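Junior single-seaters should cap testing, and soon

The Cevel series finished in August with 32 drivers on the entry list, and the talk in the paddock was about the title fight. I think it should have been about testing. At present a team can run a private test on almost any day a circuit will rent it the track, and the families who can pay do so every week.

Dagný Ásgeirsdóttir finished ninth in the standings for Trokidar. She did 1,123 laps in the car all year, and that includes race weekends. The two drivers at the front did several times that before the first round. She was quick in the wet at Clukine, where nobody had set-up data worth having, and she was ordinary at the circuits where the others had spent the winter. I don't believe that tells us much about who is the better driver.

The usual reply is that testing is how young drivers learn. That is true up to a point. A sixteen-year-old coming out of karts needs time to get used to the weight of the car and the brakes. What he doesn't need is a 48th day at the same track, working through tyre pressures with an engineer hired from a senior team.

My proposal is simple. Give every driver 12 test days between seasons, all of them organised by the series and open to every team. Allow up to 77 laps a day. Seal the engines between tests and check the mileage at scrutineering, as is already done with gearboxes.

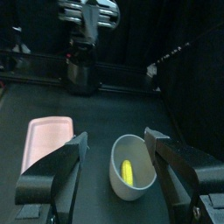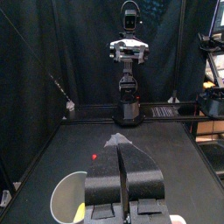

Teams will say they rely on private testing for income, and some of them do. Rozīte runs a good small outfit and fills its quiet months that way. But a shared test day can still be charged for, and a team that offers good coaching will still find customers. The bill for each family would come down, and a few who now leave after one season might stay for a second.

The rules for next year go to the teams on Thursday. A limit on testing isn't on the agenda, and I would like one of them to put it there.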